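The Chair in the Hall Cupboard

Folding wheelchairs are among the most ordinary things in the country, and most of us know next to nothing about them until one turns up in the boot of the car. A little time spent getting to know yours will be repaid many times over.

6/3/26

My mother's first wheelchair came home with us from Harbridge on a wet afternoon in November, folded flat and wrapped in an old picnic blanket. We had been given a leaflet, a cheerful wave and the advice that we would soon get the hang of it. The leaflet went into the kitchen drawer with the takeaway menus and the chair went into the cupboard under the stairs, where it fell over every time someone wanted the hoover. It was a good fortnight before any of us opened it up properly, and when we did I pulled on the armrests, which is precisely the wrong thing to do, and the whole contraption stuck halfway like a deckchair on a windy beach.

I have been fond of folding wheelchairs ever since, in the way you become fond of an awkward relative. They are clever things. Somebody a long time ago worked out that if you cross two lengths of tube under a seat and let them pivot in the middle, you have a chair that will carry a grown adult up a garden path and then slide behind a wardrobe. The basic idea has hardly been bettered, and if you spend any time in hospital corridors or at the back of village halls you will see the same shape over and over, in blue and black and that peculiar maroon which seems to exist only on medical furniture and coach seats.

What makes the trick possible is the seat. In a folding chair there is no board beneath you, only a length of strong cloth slung between two side rails. It is usually called the sling, and it has to do two jobs that rather argue with each other. It must be taut enough to hold a person level, and it must be willing to crumple up like a paper bag when the chair is closed. A new sling feels almost drum-tight. After a few years of daily use it begins to give, just a touch, and you find the sitter slipping towards the middle and leaning over to one side without knowing why. My mother used to blame the cushion. We bought her three before it occurred to anybody to look underneath.

So if you have a chair at home, or have just been lent one, do have a proper look at it in good light. Put it on a hard floor with both brakes on. Take the cushion off and set it aside. Run the flat of your hand along the cloth from front to back, and then lift the front edge and see how it is fixed. Some slings are screwed down along the rails, some slide into a channel, and some have press studs or a strip of hook-and-loop tape. Look for stitching that has started to go, especially at the corners, and for any screw that stands a little proud of the rest. A torn sling isn't something to mend at the kitchen table with strong thread, tempting as it is (I am a great one for strong thread). The maker or the people who lent you the chair will supply a new one, and it should be fitted by somebody who knows how.

Opening and closing is where most of the bad language happens. To open a folding chair of the usual sort, tip it very slightly towards you so that one pair of wheels is just off the ground, put the heels of your hands on the two seat rails and push down. The chair spreads by itself, and it makes a satisfying clunk at the end. Keep your fingers pointing inwards, on top of the cloth, and never curled round the outside of the rails, where there is a gap exactly the width of a finger waiting to close. I learnt that one on my own account and had a black nail until Easter.

To fold it, swing the footrests up or take them off altogether, remove the cushion, and then take hold of the sling in the middle, one hand at the front and one at the back, and lift straight up. The cloth rises into a sort of tent, the sides come together and the whole thing goes narrow. If it won't, don't force it. Nine times out of ten there is a footplate still down, or a blanket caught in the crossed tubes, or a library book that has slid into the side pocket and been forgotten. Ours was a box of mint imperials.

Wheels come next. The large rear ones on a chair meant for the user to drive carry a second, slimmer rim on the outside, and that is the one the hands push. It picks up everything the hands have picked up, so it wants wiping more often than you would think. A soft cloth, warm water and a drop of washing-up liquid will do it. Dry it well afterwards, as a damp rim is slippery and a slippery rim on a slope is no joke. While you are down there, spin each wheel and listen. A faint tick usually means a bit of grit or a loose spoke, and a wobble means a word with the repair people. Have a look, too, at the little front castors, which gather hair and carpet fluff round their axles with real dedication. A crochet hook is the best tool I have found for getting it out.

Tyres are solid or filled with air. Solid ones never go flat and give a harder ride. Air-filled ones are kinder over cobbles, but they do go soft, and since the brake on many chairs works by pressing against the tyre, a soft tyre means a feeble brake. That surprised me more than anything else I found out. We kept a bicycle pump by the front door for years and it saw more use for the chair than for any bicycle.

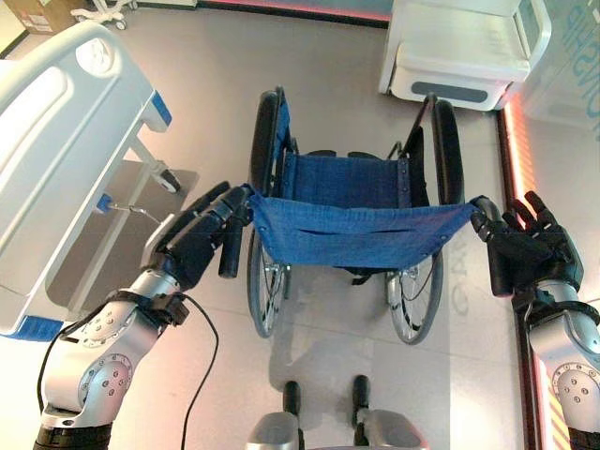
The front edge of a blue sling seat, held out at both corners. Note the small dark snap fasteners along the hem.

The fabric itself deserves a kinder word than it generally gets. People fret over frames and wheels, and yet the cloth is the part that is sat on, spilt on and leant against all day long. Denim-like weaves feel pleasant and wear well, though they hold on to a tea stain. Coated nylon wipes clean in a moment and is horrid in hot weather under bare legs. Whichever you have, sponge it with the chair open, so that the cloth dries at its full width, and leave it standing open until it is dry all the way through. Folding a damp chair into a cupboard is how you get that smell, and once you have it, it takes a great deal of fresh air to be rid of it.

Creases worry people, and they needn't. A sling that is folded often will carry a line across it or down it, just as a map does. What you want to keep an eye on is sag. Lay a straight stick or a long ruler from rail to rail across the empty seat and see how far the cloth drops beneath it. A little dip is only to be expected. If it seems deeper every time you look, start asking about a replacement before the person in the chair starts complaining of a sore hip.

A word about beds, since so many chairs spend their lives parked beside one. If there is an adjustable bed at home with side rails, bring the chair close alongside at a slight angle, brakes on, footrests out of the way, and look at the floor before you do anything else. Slippers, flexes, the corner of a rug and the cat are all perfectly placed to trip you. How to help somebody across from one to the other is a thing to be shown in person by a nurse or therapist, and I shan't try to teach it in a magazine. But clearing the floor is something any of us can do, and do every time.

Then there is the question of which chair to have at all. Readers write to ask me this, and I always feel a bit of a fraud answering, because the right chair depends so much on the person, the doorways and the car. I can only say what we liked. The Jiven was light to lift and had a good deep pocket on the back. The Vusitard was heavier and rode beautifully, and we regretted it every time we met a flight of steps. We ended with a secondhand Desmet in dark green, which had plainly had several lives before it reached us and had a squeak in the left castor that oil never quite cured. My mother could be heard coming from the far end of the garden centre, and she rather enjoyed that.

Do measure your doors before you fall in love with anything. Measure the chair at its widest, which is across the outer rims and not across the seat, and allow for knuckles. Our bathroom door defeated two chairs before my brother took it off its hinges and hung a curtain, and the curtain stayed for good.

The Desmet went back into circulation last spring. I gave it a thorough clean first, out on the patio, with a bowl of suds and an old toothbrush for the joints, and found a peppermint in the cross-brace that must have been there since our very first week. I left the picnic blanket folded on the seat, as it seemed to belong there by then.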